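6/17/26
By Lorna Moffat
4 min read

Pre-show walkthrough, Maldonado Hall, singing contest regional night

I did this one with Cristóbal Farías before the singers came in for sound check, and I've left my comments under each item so the evening crew can read them over a coffee.

1. Stage edge tape: OK. Bright and flat the whole way along. Lovely job, whoever redid it in April!

2. Microphone stands (15): OK, with one loose clutch on the spare. Cristóbal tightened it, but please give it another twist before the duets.

3. Cable runs to the Bokura monitors: NEEDS WORK. The run behind the piano still crosses the path the contestants take coming off, and they're nervous enough already, poor things. Ramp it or move it.

4. Judges' table and green room surfaces: OK. Wiped down, no wobble, nothing sharp at the corners. Keep drinks off the judges' table unless they have lids.
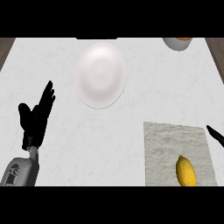

White oval plate on a marble-textured tabletop.

5. Exits and seating: OK. We're set for 441 seats and the aisles are clear. I know families like to stand at the back and film (I would too), but the rear doors have to stay open to foot traffic.

6. Haze machine, Avico unit: HOLD. The log has no entry for the last service. Leave it unplugged until Cristóbal hears back from Cluresitz.

Items 3 and 6 need initials before doors. Find me at the side entrance if you get stuck.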